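# Collecting Grasp Examples in Simulation

Lilla Bárány and Kuldeep Kandpal
Project report, Thursday, July 27, 2023

## Goal

Our project was to gather examples that a grasping policy could learn from, using only a simulated kitchen. We called the project Rollo. The training itself is being done by another group in September, so this report covers collection and sorting.

## How we collected

Each of us drove the simulated arm with a hand controller while the wrist view was saved together with the joint positions. One episode is one attempt to take hold of one object. At the start of every episode the simulator picks a counter texture, moves the object, and changes the light a little. We recorded 1,795 episodes and kept 1,111 of them.

An episode was dropped if the arm hit its joint limit, if the object fell off the counter, or if the operator stopped for more than a few seconds. Kuldeep did most of the sorting. Lilla wrote the script that flags long pauses. 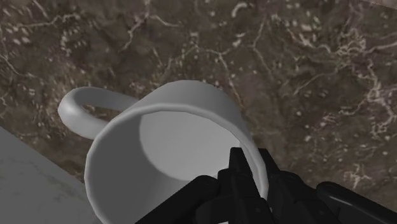
Mugs took more of our time than any other object. At first we let the operator choose any grasp, and the two of us had different habits: Lilla went for the handle and Kuldeep went for the wall of the mug. The mixed set was hard to label, so we agreed on rim grasps for the main set. With the handle over on the left and the fingers at the right part of the rim, the label is "rim, far from handle." The black gripper hides part of the rim in this view, and the label has to be entered by hand in cases like that. A plain white mug against dark marble is easy to find by color alone, so we also added light counters to the texture list.

## Problems

The controller drifted during long sessions. We now reset it after every 52 episodes. We also lost one afternoon of data when joint positions were saved at a different rate from the images. Those episodes are not in the totals.

## Still to do

- Record handle grasps as a separate set
- Have both of us label the same batch and compare
- Write up the file format for the training group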